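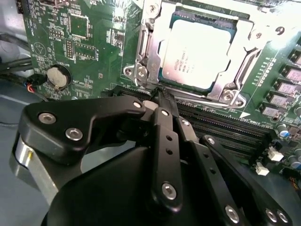 Processor and memory slots on a green motherboard.

Home News Courses Library Contact

Stekside College opens pattern library to home sewers

Last updated: June, 9:40 am

Stekside College of Fashion and Textiles will open its paper pattern library to the public from the start of next term, under a lending program approved by the college board this month. The collection holds 2935 sewing patterns, most of them for women's and children's clothing, and until now has been available only to enrolled students and teaching staff.

Borrowers will be able to take out up to four patterns at a time for a period of three weeks. Patterns must be traced before use, and the original tissue may not be cut, pinned to fabric or ironed at a setting above low. Tracing paper will be sold at the library desk at cost price.

"The collection has grown through donations from dressmakers and their families, and it is right that people sewing at home should have the use of it," said Ratree Bunnag, head of the college library. "We have had requests for many years, particularly for skirt and coat patterns in sizes that are no longer printed."

Cataloguing of the collection was completed in autumn. Each envelope has been checked for missing pieces and given a condition grade from A to D. A total of 303 patterns received a D grade and will remain available for viewing in the reading room only. Those with a missing instruction sheet may still be borrowed, and the catalogue entry will state which pages are absent.

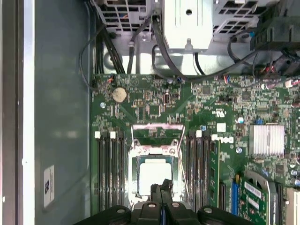

The processor socket with its loading plate raised, inside an open tower case.

The college has also confirmed a series of evening classes to accompany the program. The first, an introduction to fitting and altering a basic skirt block, will be taught by Siriporn Limsakul and is limited to 16 places. Participants should bring their own shears, a tape measure and two metres of plain calico. Domestic sewing machines are provided in the teaching room — participants who prefer to use their own machine may do so, provided that the power cord has a current safety tag.

A second class, on sewing with knit fabrics, will be led by Declan McPhee later in the term. It will cover needle selection, stretch seams and the finishing of necklines and hems. Previous experience with an overlocker is recommended but is not a condition of enrolment.

Funding for the catalogue and the new storage drawers was provided in part by the Damell Fund, which contributed $900 towards archival envelopes and labels. Fabric retailer Karakaya has donated remnants of cotton lawn, linen and wool suiting for use in the evening classes. The remnants will be offered to participants at no charge, in the order in which enrolments are received.

Library membership is open to any resident of the district aged 15 years or over. Applicants must present proof of address. There is no joining fee, although a refundable deposit applies to designer patterns and to those printed before 1960. Overdue items will not attract a fine in the first year of the program; borrowing will be suspended until the pattern is returned.

The board will review the lending period and the four-pattern limit at the end of the second term. Enquiries about donating patterns should be directed to Thulani Mabuza at the library desk. Donated patterns need not be complete, but the college is unable to accept magazines or loose pieces without an envelope.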